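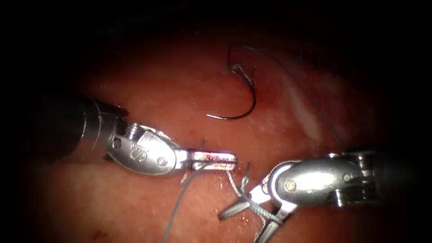
4. Setting Up Your First Mock Test

This section assumes you have installed Plerora, made an account, and picked your exam from the list. If your exam wasn't on the list, go back to Section 2 and look again under its full official name, which will be longer than you think.

4.1 Load the question bank

1. Open the Library tab and choose General Knowledge.
2. Tap Download Bank. The full bank holds 1000 questions and takes up less room than one vacation video.
3. Wait for the green check mark. Tapping the button again starts the download over, as several impatient people have written to tell us.
4. Go to Subjects and uncheck anything that isn't on your syllabus.

Note: Unchecking a subject hides it from your mock tests and from your progress chart. Your chart will look wonderful. If the subject is on your syllabus after all, your exam result may not.

4.2 Choose a schedule

1. Open Planner and enter the month of your exam.
2. Pick a plan. The standard plan runs 16 weeks. The short plan is for people who found this manual in a panic.
3. Set a daily study time. Use a time when you are usually awake and usually home.
4. Tap Save, then Lock.

A locked plan can be changed three times. After that the Planner stops taking edits and suggests you study. Audrey-Anne Ouellet, who designed this feature, would like it known that she has received your messages.

Caution: Changing your exam month erases the plan and builds a new one. Completed tests are kept. Notes attached to the old plan are deleted, so export them first from Planner > Notes > Export.
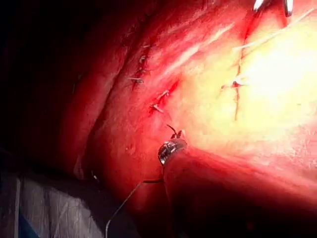 Can I start a mock test on my phone and finish it on my laptop?

Only if you pause it first. Tap Pause, wait for the word Synced to appear under the timer, then sign in on the laptop and choose Resume. A test left running on the phone keeps running there, clock and all.

4.3 Take the test

1. Tap New Mock and select Timed or Untimed.
2. Under Sections, leave all three boxes checked for a full-length test.
3. Turn negative marking on if your exam uses it. Turning it off does not turn it off at the exam.
4. Silence your notifications. Plerora's own reminders go quiet by themselves during a test; your family's do not.
5. Tap Begin.

The question map sits along the bottom of the window. Gray means unseen, blue means answered, and orange means flagged for review. A map that is entirely orange is allowed, though you may want to read Section 6, Deciding Things.

Note: The timer can be hidden by tapping it. It still counts.
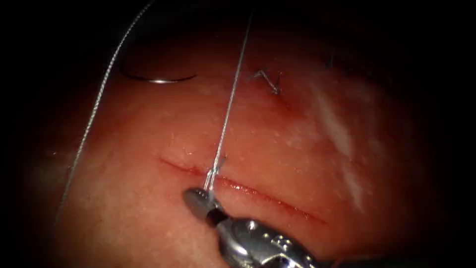
Tissue pad with a long, thin incision.

4.4 Read your score report

1. When time runs out, tap Submit, or do nothing and let the app submit for you.
2. Open Reports and select the newest entry.
3. Scroll past the big number to Topic Breakdown.
4. Tap any topic in red to add its questions to your Review deck.

If a marked answer looks wrong, use Report Item and paste in your source. Shirley Kowalchuk and Nusrat Sultana read every report. "My uncle is sure" has been submitted as a source and was not accepted.

Reports can be deleted from the same menu. Deleting a bad score removes it from your average, and the app will ask whether you mean it. Deleted reports stay in the Trash folder until you empty it.

For Review decks, continue to Section 5.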